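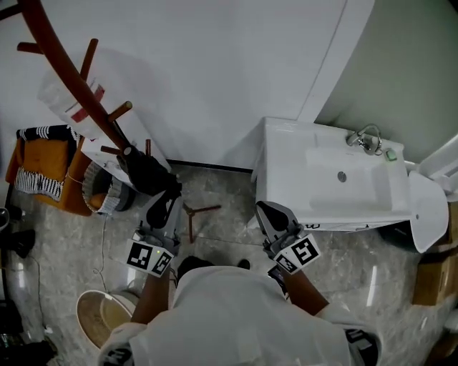

How is the Fletthorpe hearing loop project getting on? Slower than I hoped in the spring, but the main hall is done and people are using it every week.

I know the grant form asked for a table at this point, and I'll send one with the final report, but I thought you'd rather hear it the way I'd tell it over coffee! So the loop cable went in under the edge of the hall floor in April, and the fitters from Probert came back twice after that to get rid of a hum near the stage (it was the old dimmer switches, which we've now replaced – that part came out of our own funds, so you won't see it in your figures).

The spend so far is on budget except for one thing. We had to pay $665 for an extra amplifier, as the one we ordered from Nundora was too weak for a room with that much steel in the roof. I did write to you before we bought it and your office said to take it from the contingency line, so I have.

Sound checks have been a real pleasure. We ran 6 of them, mostly on coffee mornings, and the regulars were very frank with me. One lady told me she'd heard the whole of the bingo for the first time in years and hadn't missed much. A few people had their hearing aids set up without the loop program, so we've put a note in the newsletter asking them to see their clinic about it.

Still to do: the two smaller meeting rooms, the signs for the front door, and a short how-to card for anyone who hires the place. The Brisatby branch has asked to come and listen before they put in their own request, and I've said yes, gladly.

One question back to you – can the card be printed in large type in color, or does your logo have to stay black and white? I'd like to get it to the printer before the fall programs start.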